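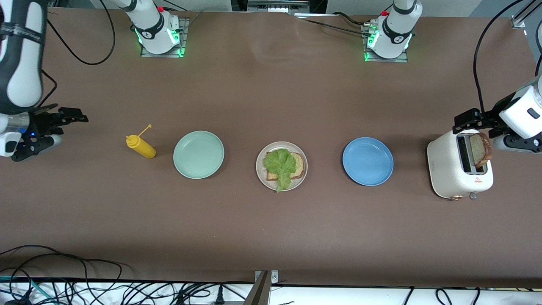
Pallurham Food Prep Group, bench notes

2024-06-12

Sandwich layout, second go. Moved everything into one line across the middle of the brown table. Mustard far left, then green plate, white plate, blue speckled plate, toaster at the far right end. Much easier to read than the old cluster where the plates kept ending up behind the toaster.

Build goes on the white plate. Toast first, lettuce straight on top, then mustard, then second slice. Jong-dae Won wants mustard under the lettuce, says it slides otherwise. Maybe. Try both tomorrow and write down which one holds together when picked up.

Lettuce: the ruffled kind. Leaf is bigger than the bread and hangs down past the front of the plate. Fine for looks, bad if the plate has to move. Tear to size next time, or fold the stem end under. Do NOT swap for iceberg, tried that in December and it just cracks.

Toast: setting 2. Want it golden brown and stiff enough to stand up in the slot. Anything paler bends when you grip it near the top. Darker is OK to lift but sheds crumbs all over the table and then somebody (me) is wiping between every round. Bread is the Phetsri square loaf, 19 slices left in the bag, need to order more before the next long session.

Mustard bottle: yellow squeeze one, lies tilted with the nozzle up and to the left. Not crazy about it. Would rather have it upright but the cap end is the narrow end and it tips if the table gets bumped. Asked Zimora if they have a wider one. No anwser yet.

Plates: green and blue both empty at this stage. Green = spare, blue = landing spot if a slice comes out before the white plate is ready. Could probably lose one. Keep both til we have decided on cheese.

To do
- wipe table, matte top hides crumbs, go over it twice
- empty toaster tray!!
- tape marks under the plates so the row goes back the same way
- new lettuce, the bag in the fridge is going limp at teh edges
- ask Jong-dae where the butter knives went

Cheese question still open. Sliced, probably.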